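Vosska Cabinet Hardware: Set-up Guide
Section 4. Fitting and Adjusting Drawer Runners

By Ysaline Lecomte
Updated 22nd March
3 comments | 14 shares

We use cookies to remember your language and region. Accept | Manage settings

4.1 Scope

This section covers the Leka side-mounted runner in the 260 mm length. It applies to new drawers and to drawers that previously ran on wooden guides. For under-mounted runners, see Section 5. For soft-close dampers, see Section 6.

The runner is supplied as a handed pair. Each side has two parts: the cabinet member, which stays in the cabinet, and the drawer member, which is screwed to the side of the drawer. The parts are stamped L or R near the front end, as seen when facing the cabinet.

4.2 Before you start

Tools required: tape measure, square, pencil, No. 2 Phillips screwdriver, awl, small clamps. A drill with a depth stop is recommended for hardwood.

Measure the inside width of the opening at the front and at the back. The two figures must agree to within 1 mm. If they differ by more, shim the narrow member before fitting the runner. Do not plane the drawer sides to suit an opening that is out of square.

Measure the inside depth from the front edge to the back panel. The minimum for this runner is 270 mm.

CAUTION: Screws longer than 14 mm may break through the side panel. Check panel thickness before using any screw not supplied in the bag.

4.3 Fitting the cabinet members

1. Separate the drawer member from the cabinet member. Extend the runner fully, press the plastic release lever, and pull the two parts away from each other.

2. Mark a line on the inside face of the cabinet, 50 mm up from the bottom of the opening. Extend it to the back with the square.

3. Place the cabinet member on the line with its front end set back 2 mm from the front edge. For inset drawers, add the thickness of the drawer front to this setback.

4. Mark the center of the two slotted holes with the awl. Drive one screw into each and stop when the head touches the metal.

5. Repeat on the opposite side. Lay a straight batten across both members, at the front and then at the back, and check it with the square against the cabinet side.

6. Adjust in the slots as needed, then tighten.

NOTE: Leave the round holes empty at this stage. They are used to lock the setting in step 4.6.

4.4 Fitting the drawer members

1. Turn the drawer on its side on a flat, padded surface.

2. Align the drawer member with the lower edge of the drawer side. The front end must be flush with the back of the drawer front.

3. Fix with two screws through the slotted holes. Do not screw into the groove that carries the drawer bottom.

4. Turn the drawer over and fit the other member.

If the drawer bottom is loose in its groove, reglue it before going further. Movement in the bottom throws off every later adjustment.

4.5 Hanging and checking travel

1. Pull the ball carriages in the cabinet members all the way forward.

2. Offer up the drawer, engage both sides at the same time, and push in with even pressure. Resistance is normal on the first closing. Stop if one side binds, withdraw the drawer, and check that the carriage is still at the front.

3. Open and close the drawer several times, empty, pulling from the center of the handle. Travel should be even over the full length.

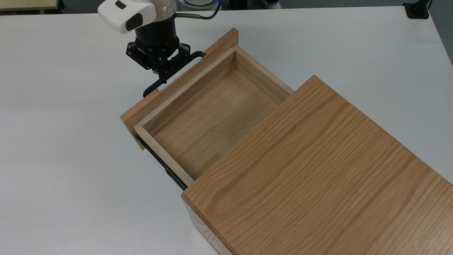 Photo: Vosska Technical Publications

4. Open the drawer halfway and look along the top edges of the sides. Both should stand at the same height above the opening.

5. Press down lightly on each front corner in turn. Slight give is acceptable. A click or a visible drop means a screw is loose in its slot.

Common faults at this stage:

Drawer rubs on one side: the opening is narrower than the drawer plus runners. Remove one cabinet member and check for glue or paint behind it.

Drawer closes, then creeps open: the cabinet is leaning forward. Level the cabinet first. Do not correct this at the runner.

Drawer front is higher on one side: loosen the drawer member screws on the high side, raise the member in the slots, and retighten.

Drawer stops short of closed: the carriage has moved out of position. Push the drawer firmly to the stop once. If the fault remains, remove the drawer and repeat from step 1.

4.6 Locking the setting

When travel is even, remove the drawer and drive one screw into the rear round hole of each member. Refit the drawer and check travel again, then lock the front holes. Once the round holes are used, the height cannot be changed without moving the member and drilling new holes.

CAUTION: Do not load the drawer before all round holes are screwed. The slotted holes are for adjustment only and will not hold a working load.

4.7 Handles

Mount the handle at the center of the drawer front, at 90 degrees to the drawer sides. Drill from the outer face with a scrap block clamped behind the exit point. Tighten handle screws by hand. Power drivers strip the thread in the handle post.

4.8 Maintenance

Wipe the runners with a dry cloth twice a year. Do not oil the ball carriages. They are greased at the Urnbridge plant, and added oil collects dust and thins the grease. If a runner becomes noisy, check first for screws that have backed out and are touching the moving part.

Wooden drawers swell in damp rooms. A drawer fitted in December in a heated room may rub by summer, so allow the full 1 mm clearance on each side.

4.9 Spare parts

Runners are replaced in pairs. Screw bags and release levers can be ordered separately from the Henemberg parts counter. Quote the length and the code stamped on the cabinet member.

Next: Section 5. Under-mounted Runners

Get guide updates by email. Enter your address to subscribe to the Vosska newsletter.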